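[wurklow-home] Re: Re: the basket problem

Hi all, quick one before I lose the kitchen table again. Still working through the basket.

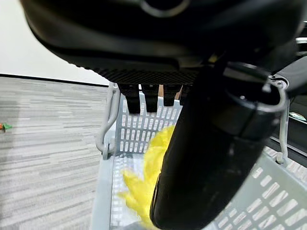 On the list in February, the original post went:

Does anyone else have a basket that never gets emptied? Ours started as the "put it here for now" basket and now it's just where things live. I tip it out, sort it, feel great, and by the end of the week it's full again. I have tried a smaller one, I have tried two smaller ones. My other half says get rid of it altogether and make people walk the stuff back to where it goes. I think then it would all end up on the stairs. Would love to hear what works in a normal house with normal people in it. Please no label makers, I own one and it's in the basket.

OK so. Meant to answer this ages ago.

First, keep the basket. We got rid of ours when we moved over from Fornville and yes, stairs. Also the top of the dryer, also the windowsill in the bathroom, which I didn't see coming. A pile with sides on it is better than a pile without.

What changed things for me was size of the opening, not how deep it is. Deep and narrow = stuff at the bottom is gone for good. You only ever see the top layer so you only ever deal with the top layer. Wide and shallow and you can look in as you walk past. I swapped ours for one out of the Adilau closeout bin, nothing special, handles are a bit scratchy. Fits on the shelf with room to get a hand in over the top. That last part matters more than I thought, if you have to pull the whole thing out to put one thing in, nothing gets put in. It goes next to it.

Second thing, don't tip it out. I know everyone says tip it out. I did that for years and then the phone rings or somebody needs a ride and now you have a basket's worth of junk on the bed at 11pm and it all goes back in with an armful. Take things out one at a time from the top. If it belongs in the room you're standing in, put it away right then. If not, set it down in a row by the door. When I have 7 things in the row I stop and walk them round the house. Then stop for real or do another 7. No idea why 7, I tried ten and kept wandering off half way.

Small stuff is the killer. Hair ties, screws, those little bread bag clips, one earring. I keep a jar for that now, jar sits IN the basket, lid off. Goes straight in there and I only look at it when it's full. Have looked at it twice. Both times most of it went in the trash and I didn't miss a thing.

Things I would not bother with:

- dividers. they fall over
- a lid. see above about getting a hand in
- a basket per person. We did that for a summer and it turned into a fight about whose tape it was
- the Tichý method from that library book that went round the list, where you write down everything you take out. I beleive there are people who do this. I got to item four and had lunch

On the getting rid of it question, one of the posts in the archive (there's 2,000 of them in there now so good luck, search "landing spot") had the idea of moving the basket every few months so everyone notices it again. Sounds dumb. I moved ours from the hall to the end of the kitchen counter and it did stay half empty for a good while. Then we all got used to it. Probably due another move, maybe back to the hall.

Also whoever asked about washing the woven kind: lukewarm water, soft brush, dry it in the shade upside down. Don't leave it out in full sun, mine went brittle along the rim and snags every sweater I own.

And for the person with two smaller ones, could you not just use one for going upstairs and the other for coming down? Not tried it, we're all on one floor here. Curious if it holds up.

Got to run, oven's beeping. Will send the soup thing seperately, I haven't forgotten.

--
wurklow-home mailing list
To leave the list, send a blank message with "leave" in the subject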